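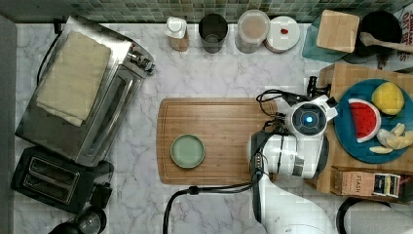 Droltilero 凋落物分解数据集 说明文件

概述

本数据集收录 Namar 林区和 Wustomdale 林区两处样地的凋落叶分解记录，方法是最老派的那种：把叶子装进尼龙网袋，放回林下，隔一段时间取一袋回来称重。整个项目的技术含量大致相当于往地上扔袋子再捡回来，难处全在“捡回来”三个字上。

数据适合用来拟合质量损失曲线、比较树种间分解速率、练习怎么对付缺失值。最后一项材料尤其丰富。

目录里有什么

README.txt 本文件
bags.csv 每个分解袋一行，从埋放到回收的基本信息
mass.csv 称重记录
chem.csv 碳、氮、木质素测定结果
soil.csv 地表温度和土壤含水量，来自 Gwynne 记录仪
plots.csv 样方信息
species.csv 树种代码对照
flags.csv 质量标记说明
notes_raw/ 野外记录本的转录稿，未经美化
scripts/ 清洗脚本，能跑，不保证好看

所有表格为 UTF-8 编码，逗号分隔，缺失值写作 NA。早期版本里缺失值还写过 -9、空格、一个短横线和“丢了”，现已统一。如果在 notes_raw 以外的地方仍看到“丢了”，请告诉我们。

样地

Namar 样地在北坡，落叶阔叶混交林，林冠郁闭，地表常年有一层没分解完的旧叶。坡面朝下倾斜得很认真，分解袋若固定不牢，会自行参加坡下的另一项研究。

Wustomdale 样地是人工云杉林，地势平缓，排水差。同一树种的袋子在这里和在 Namar 走出的曲线差别很大，做跨样地比较之前请先看 soil.csv，别急着把差异都算到林型头上。

每处样地设 8 个样方，编号 N1 到 N8、W1 到 W8。样方大小一致，四角有铁桩。W5 的一根铁桩后来找不到了，那个角的位置以记录本里的步测为准，精度请自行想象。

材料与埋放

凋落叶在落叶高峰期用悬空收集网接取，没有从地上捡。地上的叶子已经分解了多久只有真菌知道。叶片带回后风干，去掉叶柄以外的枝条、果实和昆虫，每袋装入 10 克风干叶。装袋时的实际重量记在 bags.csv 的 mass_init 一栏，不要拿名义重量去算剩余率。清洗脚本的第一版就这么算过，得出了几袋越分解越重的叶子，在群里传阅了一阵子。

网袋用两种孔径：细网孔径 2 毫米，粗网更大一些，允许中型以上的土壤动物进出。粗网袋的质量损失里包含了碎屑漏出，这一点任何用网袋做分解的人都知道，也几乎任何人都会在讨论部分写一段，我们就不重复了。漏出量没有单独测定。

全部样方合计埋放 2000 袋。每袋附一枚铝制标签，用钢针压出编号。最初一批用过塑料标签加油性笔，字迹退得比叶子快。那批袋子没有放进本数据集。

回收与称重

回收时先拍掉外附的土，装入纸袋，当天带回。在实验室打开后，用镊子去除侵入的根、苔藓和活的居民，烘至恒重后称量。

烘干温度全程不变，请放心。天平换过一次，新旧两台做过交叉校准，差异小于读数误差，没有做任何改正。

有些袋子取回时叶片和矿质土已经混成一团，分不清谁是谁。这类样品做了灰分测定，剩余质量按无灰干重重新计算，见 mass_afdm 一栏。没有做灰分测定的样品，这一栏为 NA，请勿用 mass_dry 代填。我们理解这种诱惑。

字段说明

bags.csv

bag_id 袋编号，全局唯一。重号的那几枚标签已加后缀 a、b 区分。
plot_id 样方编号。
species 树种代码，对照 species.csv。
mesh 孔径，fine 或 coarse。
mass_init 初始风干质量，克。
moist_corr 风干到烘干的换算系数，按批次测定，同一批共用一个值。
t_out 埋放后经过的天数，从埋放当日计为零。
status 回收状态，取值见下文。
layer 回收时袋子所在的层位，surface 或 buried。没有人埋它，新落叶会替你埋。

mass.csv

bag_id 同上。
mass_dry 烘干质量，克。
mass_afdm 无灰干重，克。
remain 剩余率，已用 moist_corr 换算，取值在零到一之间。超过一的记录保留原值并打标记，没有截断。
weigher 称量人代号，单字母。保留这一栏是为了检查系统误差。查过，字母 C 读数偏高，偏得很稳定，原因是其习惯连称量纸一起称。已扣除。

chem.csv

c_pct、n_pct 碳、氮含量，占烘干质量的百分比。
lignin_pct 酸不溶物，按惯例称作木质素。分解后期这一栏里有多少真是木质素，学界吵了很多年，本表无意参战。
batch 测定批次。每批带标准样，标准样的结果另存在 scripts 目录下的 standards.csv。把它放在那里没有好理由，脚本里的路径写死了，改一处要改一串。

soil.csv

plot_id 样方编号。
hour 记录序号，逐小时。
temp 地表温度，摄氏度。
vwc 体积含水量，比值。
logger 记录仪编号。

Gwynne 记录仪在我们手里表现尚可，低温时偶尔跳点。跳点已标记，没有插补。W3 的记录仪有一段时间读数平得像尺子画的，对照记录本，那段时间探头躺在土外面。那一段已设为 NA。探头怎么出来的，记录本上写的是“鹿？”，问号是原文。

status 取值

ok 正常回收。
torn 袋子破损，内容物可能损失。
moved 袋子离开原位，但仍在样方内。
out 袋子离开了样方。
lost 没找到。
found_late 当次没找到，后来某次找别的袋子时找到了。

found_late 需要多说一句。这些袋子的 t_out 用的是真正取回那天，所以会在曲线上落到不属于任何回收批次的位置。作图时看到散在外面的孤点，多半是它们。按批次求平均的用户应当把它们去掉，做连续时间模型的用户可以留下，它们其实是全表里时间信息最特别的一批。

质量标记

标记都在 flags.csv 中解释，这里只提常用的几个。

G 样品混土，未做灰分测定。
R 剩余率大于一。大多出现在苔藓侵入的袋子里。
A 蚂蚁。整袋被用作巢室，内容物有净输入。
P 粗网袋中发现来自邻袋树种的叶片碎屑。
X 作者认为有问题但说不出是什么问题。

X 标记的比例很低，可是它的存在让审稿人不高兴。我们讨论过是否删除，结论是保留。一条数据看起来不对劲，本身也算一种信息，只是不太好写进方法部分。

已知问题

1. Namar 的 N7 样方有一次回收赶上连续降雨，当天取回的袋子在纸袋里多放了一夜才进烘箱。这一夜的分解没有校正。

2. 树种代码 BEX 在早期记录里同时指过两个桦木种。能从收集网位置追溯的都已改正，剩下的改为 BSP，即“某种桦木”。做种间比较时请把 BSP 排除。

3. 粗网袋的碎屑漏出，前面说过了。

4. 样地只有两处。由此推出的任何关于“林型效应”的结论，自由度都十分可怜。样方是样地内的重复，请不要在模型里假装它们是独立的林分。我们投稿时假装过，被退回来了。

5. 土壤动物没有鉴定。回收时看到的东西写在 notes_raw 里，分类水平从“跳虫”到“某虫”到“很多腿”不等。

6. chem.csv 只覆盖部分袋子。抽样方式是每个样方、每个树种、每次回收各取一袋，取的是编号最小的那袋，并非随机。当时没人觉得编号和位置有关系，后来翻图才发现编号是从坡上往坡下排的。Namar 的化学数据因此略偏坡上。

不建议的用途

用本数据估算区域尺度的碳周转时间。用凋落叶的速率代表枝条或根。用最后一次回收的剩余率外推“稳定碳库”的大小，指数模型拟合出的渐近线在这批数据上很不老实，换一个初值它就换一个地方待着。

也不建议拿它训练模型去预测别处森林的分解速率，然后报告交叉验证结果很好。交叉验证的折若按袋子随机划分，结果当然很好，同一样方的袋子挨在一起，彼此什么都知道。请至少按样方划分。

清洗脚本

scripts 目录下的脚本按文件名顺序运行。第一步合并标签与称重表，第二步换算剩余率，第三步打标记，第四步输出上述各表。中间文件写在临时目录里，跑完不会自动清理。

第二步会输出一长串关于除数为 NA 的警告，可以忽略。第三步若输出警告，请不要忽略。

在一台普通笔记本上全部跑完的时间够泡一杯茶，不够喝完。

常见来信

剩余率为什么不单调下降？每个时间点取回的是不同的袋子，没有哪一袋被称过两次。曲线是由一群各自只活一次的袋子拼出来的，起伏属正常现象。

能不能提供样方的精确坐标？不能。铁桩有人拔过。做空间分析可以用 plots.csv 里的相对坐标，原点在各样地的西南角。

有没有冬季回收？Wustomdale 有一次在一月，地表结冻，袋子是连着一层冰撬起来的，破损率明显偏高，status 多为 torn。Namar 冬季没有去，路不通。

为什么有些 layer 是 NA？回收人忘了写。

能否补上菌丝量数据？样品还冻着，经费也冻着。

版本记录

当前版本：补入无灰干重，修正树种代码，删除重复的 bag_id。
上一版：统一缺失值写法。顺手把日期列转成了天数，转换时有一批袋子早于埋放日回收，查明是日和月写反。
再上一版：首次公开。remain 一栏整列算错，已下载过该版本的用户请重新下载。如果你已经用它发了文章，请来信，我们一起想想办法。

使用与引用

数据可自由用于研究和教学，转发时请连同本文件一起转发。引用写作“Droltilero 凋落物分解数据集”，并注明所用版本。若只用了其中一处样地，请写明是 Namar 还是 Wustomdale，两处的人都很在意。

发现错误请提交到项目问题列表，附上 bag_id 和你认为正确的值。只写“数据好像不太对”的条目，我们会照规矩给它打一个 X。

待办

把 standards.csv 挪到该在的地方
给 flags.csv 补英文
W5 的铁桩
确认 found_late 里编号带后缀 b 的那一袋到底是谁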